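Wanted: Saturday person for my little shop in Darnham (and maybe a bit more than Saturdays)

Right, I've put this off for months and my back has finally made the decision for me. I need some help in the shop! If you live in or near Darnham, you like people, and you don't mind being asked the price of something that has the price written on it, please read on.

I run Marinho, the gift and bits-and-bobs shop at the bottom of Grollbridge Road, next door but one to the dry cleaner's. You may know it as the place with the yellow door. I sell cards, candles, socks, phone cases, umbrellas, wrapping paper, small toys, a lot of mugs and whatever else I fell for at the trade fair (last year it was garden gnomes, and I still have gnomes). It's one long thin room with a stockroom behind it and a kettle behind that.

I've been on my own in there for most of the time I've had it, with my sister filling in when I go on holiday. She has now moved to the coast and says she's not coming back for gnomes. So I'm looking for one person to start in March, for every Saturday to begin with, half past nine until half past five, with a proper lunch break. In the run-up to Christmas I'd want you for a few weekday afternoons as well if you can manage it, and if we get on and the till is happy there could be a regular weekday in it later. I won't promise that now as I don't like it when people promise things in adverts.

What you'd be doing. Mostly you'd be serving, which means talking to whoever comes in, wrapping things, working the till and the card machine, and finding the other sock. You'd also put stock out, price it, keep the shelves looking nice and run the hoover round at the end. Deliveries come on a Saturday morning more often than I'd like, so there's some lifting, though I get the heavy boxes split down by the supplier where I can. There are 13 steps down to the cellar, where the Christmas stock lives, and I'm afraid there's no way round them at present. If steps are hard for you but you'd be great at the rest, write to me anyway and we'll see what can be swapped about.

I'd love you to have a go at the window too. I change it once a month and I've run out of ideas, I really have. The last one was all rainbow order, umbrellas to mugs to whatever was bright enough to join in, and people did stop and look, so colour clearly works in that street. Bring me a better idea and you can have the whole window and a box of drawing pins.

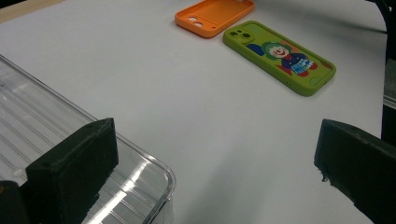
Do I need to have worked in a shop before?

I'd be pleased if you had, but it isn't a must. The till is simple and I'll be next to you for your first four Saturdays, so there's plenty of time to press the wrong button. I pressed it for a year.

Who I'm after. Someone friendly who turns up on time, basically! You need to be 18 or over as I'd be leaving you with the keys now and then. Beyond that I don't mind if you're a student, retired, back at work after children, or doing something else all week and fancy a change. You need to be all right with adding up in your head when the till sulks, and all right with quiet spells, as a wet Saturday in February can be very long indeed. Please don't spend them on your phone. Do spend them rearranging the cards, or reading behind the counter if everything's done (I do, and I'd be a dreadful hypocrite to tell you off).

You should also be patient with regulars. We've got some lovely ones and a few who want to tell you about their knees. I think that's half of what a shop like mine is for, and if the idea makes you want to run, this probably isn't your job, no hard feelings.

Money. I pay above the minimum wage for your age and I'll tell you the exact rate when we first talk, before you've spent your time on a trial. You'll get paid holiday worked out on your hours, wages in the bank on the last Friday of the month, and a staff discount that I've been told is too generous. Tea, coffee and biscuits are on me. There's no uniform, just wear something you can kneel down in and shoes that don't hurt by three o'clock.

Getting here. The 113 bus stops right outside and the 191 stops at the top of the hill by the library, five minutes' walk down (longer going home, sorry). There's no parking at the shop. The Ondel car park behind the church is the nearest one and it fills up by ten on a Saturday, so I'd come on the bus or a bike if you can. You can bring the bike in and leave it in the stockroom.

How to apply. Please don't send me a long CV, I never know what to do with them. Write me a letter, or a page if that sounds less grand, telling me a bit about yourself, what you've done (paid or not), and a shop you like going into and why. It can be any shop at all. Drop it through the door at 103 Grollbridge Road or hand it to me over the counter. If you do come in, have a look round while you're there and see if you could stand to spend a day in the place. Mornings before eleven are the best time to catch me for a chat, as it gets busier towards lunch.

I'll write back to everybody, even if it's a no, as I remember very well what it's like to hear nothing. I'll ask a handful of people in for a cup of tea and a talk, and then one or two for a trial morning, which is paid whether or not you get the job.

I'd like to have someone chosen by the middle of the month before, so sooner is better than later, but I'll keep the card up in the window until the job's gone. If the card's still there, so is the job.

Oh, and I should have said, there's a dog. He's old, he sleeps under the counter and he's only in when I am. If you're allergic or you're not keen, tell me and he can stay at home on Saturdays.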